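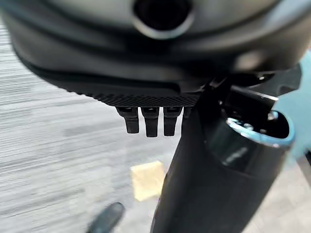
Black housing with a crosshatched strip along its lower edge and a row of short prongs beneath it.

Witetti Brings Nivham Finish for Black Housings to Its Grestport Shop

GRESTPORT, February 2018 – Witetti, a maker and finisher of molded parts for household and workshop equipment, has started taking orders for Nivham, a matte black finish for rounded housings, covers and end caps. The finish is applied at the company's Grestport shop and can be ordered on new parts or on parts a customer sends in.

Nivham is a flat, dark finish meant for curved surfaces that are seen up close. It comes in three shades, named Coal, Slate Black and Charcoal. Customers can use one shade over the whole part or change shades from one step of the part to the next.

"Most of what we get asked for is black, and most of the complaints we used to hear were about black," said Hyun-seo Kwak, product manager at Witetti. "A glossy housing shows every fingerprint. A cheap matte one goes shiny where people grab it. We wanted a finish that would hold up to handling and still look the same on a curve as it does on a flat panel."

The company worked on the finish with Tkachuk, which supplies the base coating. Witetti tested it on 1,032 sample parts before opening the order book. The samples included small knobs and trim rings as well as full covers, and they were handled, wiped down and checked against an untouched part from the same batch. The shop made two changes to the curing step during that time. The second one fixed a problem with uneven color in deep corners.

Textured Edges

Along with the finish, Witetti is offering a set of textured edge patterns. Customers may choose from 8 patterns, including straight ribs, coarse diamond, fine diamond and a light pebble. The texture can be placed along a rim, around a collar or in a band on an otherwise smooth cover.

Fine diamond has been the most requested pattern so far, according to the company. It is cut into the mold for new parts. For parts sent in by customers, the existing texture is kept and the finish is applied thin enough to leave the grid open.

"If you fill in a fine pattern with coating, you may as well not have it," said Ashok Rastogi, who runs the finishing room in Grestport. "We spray those areas separately. It takes longer, and we put the extra time on the quote so the customer sees it."

Small Tabs and Notches

Witetti will also finish parts with small projections such as tabs, pegs and prongs. These were left out of the company's earlier finishing service. Coating tends to build up at the base of a tab and in any slot or notch beside it, and a part that fit well before finishing may not fit afterward.

The new service has a masking step for those areas. Customers mark on a drawing which faces should be coated and which should be left bare. If there is no drawing, the shop will make one from the part and send it back for approval before any work starts. There is a small charge for the drawing, and it is kept on file for repeat orders.

Tabs with worn or broken ends can be looked at case by case. Witetti does not rebuild tabs that carry a load – those parts are returned with a note and are not billed.

Ordering and Lead Times

The minimum order for new parts is 20 pieces in one shade and one pattern. There is no minimum for finishing work on parts sent in by customers, though single pieces are held and run with other work in the same shade.

Finishing orders ship in around 5 weeks from the day the parts arrive. New molds take longer and are quoted separately. Rush work is not being offered at this time.

Parts should be clean and free of stickers when they are sent in. Screws, springs and wiring must be removed. Housings that come apart should be sent apart, with the pieces bagged together and the customer's name on each bag. The shop will not take apart a customer's assembly, and any part that arrives assembled will be set aside until the customer has been reached by phone or e-mail.

Witetti asks customers who want a color match to include an untouched part or an inside surface that has not faded. Black parts from different makers can look alike in a warehouse and quite different under a window. The finishing room compares them by daylight and again under shop lights, and both results are written on the job sheet.

Sample Cards

A sample card showing the three shades and all of the edge patterns is available by mail. The shades are shown on a curved strip as well as a flat one. Current customers will get a card with their next shipment, and new customers can request one by writing to the Grestport office.

"Please look at the card before you order," Kwak said. "Slate Black and Charcoal are close on a screen. On the card you can tell them apart right away."

The earlier satin finish will stay on the price list for customers with open orders. Witetti has not set an end date for it and will give notice in writing before it is dropped.

About Witetti

Witetti molds and finishes covers, housings, knobs and trim for makers of household and workshop equipment. Its molding floor, finishing room and office are in Grestport.

Press contact: Hyun-seo Kwak, Product Manager, Witetti, Grestport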